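De : délégation du personnel, atelier Baretti
À : liste atelier
Objet : Re: [atelier] Poste de tri, ce qui change pour nous à partir de juin

Bonjour à toutes et tous,

Je réponds sur la liste, parce que plusieurs collègues du soir m'ont posé les mêmes questions que celles du message ci-dessous. Je reprends dans l'ordre.

> Bonjour,
> On nous a annoncé que le tri des petites pièces passerait sur la
> ligne Ashworth. Je voudrais savoir trois choses :
> - est-ce que les 29 personnes du tri gardent leur poste ?
> - est-ce que le temps passé à faire les démonstrations à la pince
> compte dans la cadence ?
> - qui s'occupe des pinces quand elles sont usées ? On nous les
> donne le matin et après on se débrouille.
> Je précise que je ne suis pas contre la machine. Je voudrais juste
> qu'on me dise ce que je ferai à la rentrée.
> Une collègue du tri, équipe du soir

Sur les postes. La direction a confirmé en réunion que les 29 postes sont maintenus jusqu'à la fin de l'année. Maintenus ne veut pas dire identiques. La ligne Ashworth prendra les pièces standard, celles qui arrivent en bacs de 2000. Restent à la main les retours clients, les petites séries Skikorov et tout ce qui est emmêlé ou abîmé. Pour l'équipe du soir, cela fait moins de gestes répétés et plus de contrôle. Nous avons demandé que la nouvelle fiche de poste soit écrite avant le démarrage. Nous n'avons pas encore de réponse.

Sur les démonstrations. Jusqu'ici, chacun en faisait entre deux bacs, et la cadence du jour s'en ressentait. L'accord est le suivant : une séance correspond à 100 démonstrations, elle est inscrite au planning et elle sort du calcul de cadence. Si votre chef d'équipe vous demande d'en faire en plus, notez l'heure de début et l'heure de fin et transmettez-nous la feuille. Le volontariat reste la règle. Un refus n'a pas à être justifié.

Pour ceux qui n'ont pas encore tenu la pince : on travaille à la table, on ouvre, on présente les deux doigts de part et d'autre de la pièce, on ferme, on dépose. Le geste est plus lent qu'à la main. Les premières séances fatiguent surtout le poignet et le pouce, et nous avons obtenu une pause de dix minutes à mi-séance. 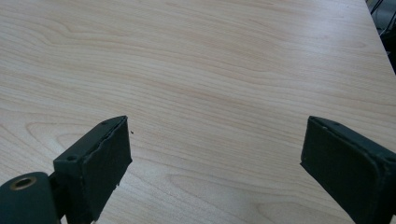 Page modifiée pour la dernière fois en juin, à 17 h 40

Sur l'usure. Regardez la garniture noire du doigt gauche : elle est plissée en haut et arrachée sur un petit endroit vers le bas. À droite, il y a surtout de légères éraflures. Une garniture dans l'état de celle de gauche doit être signalée. Jusqu'à présent, la consigne n'était écrite nulle part et les gens serraient plus fort pour compenser, avec les douleurs que l'on connaît. À partir du mois prochain, la maintenance tient une réserve de garnitures au magasin et les remplace à la demande. On ne les recolle pas soi-même et on ne touche pas aux vis.

Il reste un désaccord sur les enregistrements. La caméra est fixée sur la pince et elle prend la table, les mains de temps en temps, parfois ce qu'il y a derrière. La direction nous assure que les fichiers servent uniquement à régler la ligne. Nous voulons que ce soit écrit, avec une durée de conservation, et qu'aucun fichier ne puisse servir à évaluer quelqu'un. Le point s'appelle « Retard » dans le compte rendu, du nom du logiciel qui mesure l'écart entre le geste humain et celui de la machine. Le nom prête à confusion, plusieurs personnes ont cru qu'il s'agissait d'un suivi des retards. Nous avons demandé qu'il soit changé.

Sur la formation, 192 heures sont prévues pour l'ensemble de l'atelier. Elles couvrent la conduite de la ligne, l'arrêt d'urgence et la reprise à la main après un blocage. Nous demandons qu'elles soient réparties aussi sur les horaires du soir, faute de quoi ce seront toujours les mêmes qui sauront relancer la machine. Les inscriptions se font sur le tableau à l'entrée du vestiaire.

Merci d'envoyer vos remarques en réponse à ce message, ou directement à la délégation si vous préférez que cela ne passe pas par la liste. Le compte rendu complet est dans le classeur de la salle de pause.

La délégation du personnel
Atelier Baretti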